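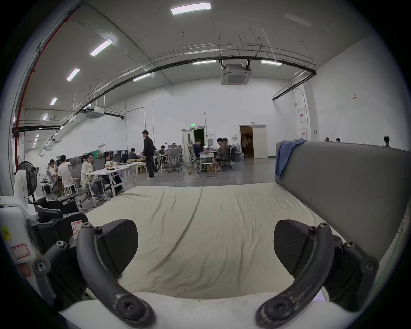
Dindcombe, February 24, 2019

First group trail ride, stock SUV, do I sign up for the easy run or wait a year?

posted by greenvalleybus

Signed up for the Dindcombe weekend in March, paid the deposit, now second guessing it. Bone stock small SUV, all wheel drive, no low range. Street tires, decent tread. No lift, no skid plates, nothing. Never driven off pavement except a campground road and my uncle's pasture.

The form has two choices for Saturday. Easy run is the Nenico loop, the other one is the Ferraro ridge run and I know I'm not doing that. Nenico says "stock high clearance OK" and I don't know if that's me. The dealer would say yes. The dealer would say yes to anything.

Other stuff I can't work out from the email:

Do I need a radio or do they hand them out? It says "CB or handheld, see leader" and that's it.

Airing down. Everyone says do it, fine, but I don't own a compressor. How do I get home?

Passengers. Bringing my wife and our dog. Wife is on the form, there's no line for the dog.

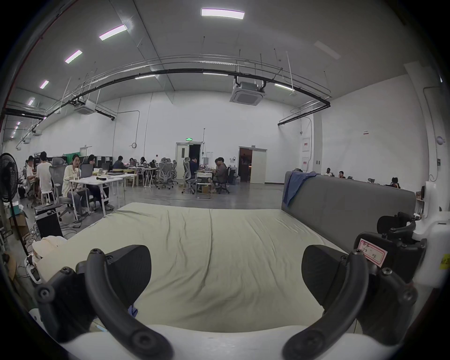
And the check in. We get off work late and it's a three hour drive, so we'd miss the Friday dinner and the drivers meeting for sure. Is the meeting repeated in the morning or are we just out of luck. Emailed the club, no answer yet, figured someone here has gone before.

Also does lunch come with it or do we pack our own. Sorry for all the questions, trying to decide before the refund date.

posted by lowrange_or_bust

Done this one five times, mostly Nenico. You're probably fine but measure your clearance. Don't go by the brochure, get down there with a tape and find the lowest hard thing under the middle of the car. Then email that to the trail leader for your group, not the general club address. The general one gets checked when somebody remembers it. Leader's contact is on the second page of the confirmation, down at the bottom in tiny print.

Nenico is mostly graded dirt with one rocky climb and a sandy wash near the end. The climb is where all wheel drive cars with no low range get hot. Take it slow, leave a big gap to the car ahead, don't stop halfway up unless you're told to. There is a bypass. Take the bypass if the leader points you at it, no shame, half the line does.

Radio: they had loaners last time but not enough for every car. Cheap handheld from any sporting goods place works. Bring the charger for it, people forget the charger.

Air: someone in the group will have a compressor and will fill you up at the end. Bring your own gauge tho. And ask what pressure before you let any out, it depends on your tire and the leader will want to see it. If you're towing nothing and it's dry you may not go down very far.

Morning meeting is short, it's at the trailhead lot before you line up. You miss the Friday one, you just sign the waiver there instead. Both of you sign, passengers to. If you skip the passenger waiver they'll make her sit in the lodge all day. 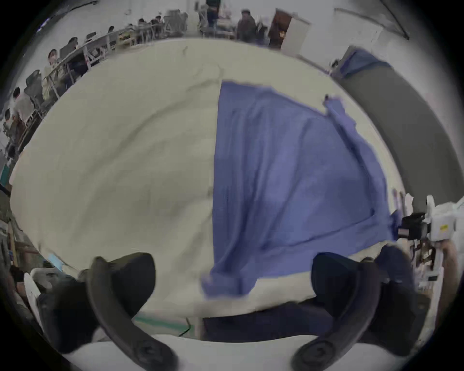 Blue cloth on a cream tablecloth.

Lunch is a sack lunch, comes with the Saturday fee, but only for the people on the form. Nothing for extra guests. Pretty small sandwich. I bring my own stuff anyway and plenty of water.

Front tow point, check that too. A lot of small SUVs have a screw-in eye in the tool kit under the cargo floor. Find it at home. Screw it in at home, make sure the threads are clean. Finding out in the wash that it's rusted or missing is a bad afternoon, ask me how I know.

Dog, no idea. Ask.

posted by prollari_camper

Just go. I took a minivan

posted by sandwash_sal_rv

Dog answer. Leashed dogs were ok on the trail last year, not ok inside the lodge dining room. We stayed over at Prollari campground instead, dogs are fine there and it's quieter. Book now if you want a spot with power, the ones by the creek go first and the rest are basicaly a gravel lot.
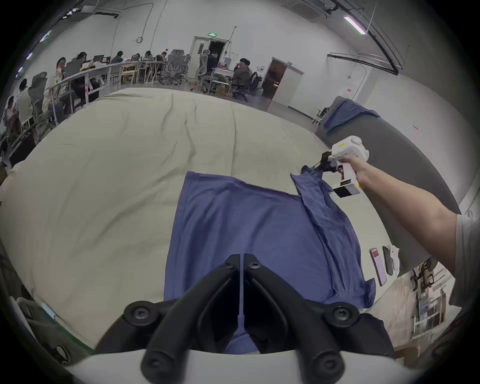

If the dog hasn't ridden on rough road, do a test drive on something bumpy before the weekend. Ours did great on the highway and threw up on the first washboard section. Crate or a harness, tied down. Same goes for the cooler and the jack and whatever else is loose back there. Old towels.

Disagree a little with the answer above on radios. The cheap handhelds work in the front of the line but if you're toward the back on the far side of the hill you'll lose the leader. Ask to be put in the middle when you line up. New drivers usually get put behind the leader anyhow so might not come up.

Refund thing, last year you could move your deposit to the next event even after the cutoff, you just didn't get cash back. Don't know if they still do it. Says on the form somewhere I think.

posted by greenvalleybus

Thanks all. Measured it, sent it to the leader, got a yes for Nenico the same night. Found the tow eye under the spare. Campground booked, no power left, oh well. Still need a gauge.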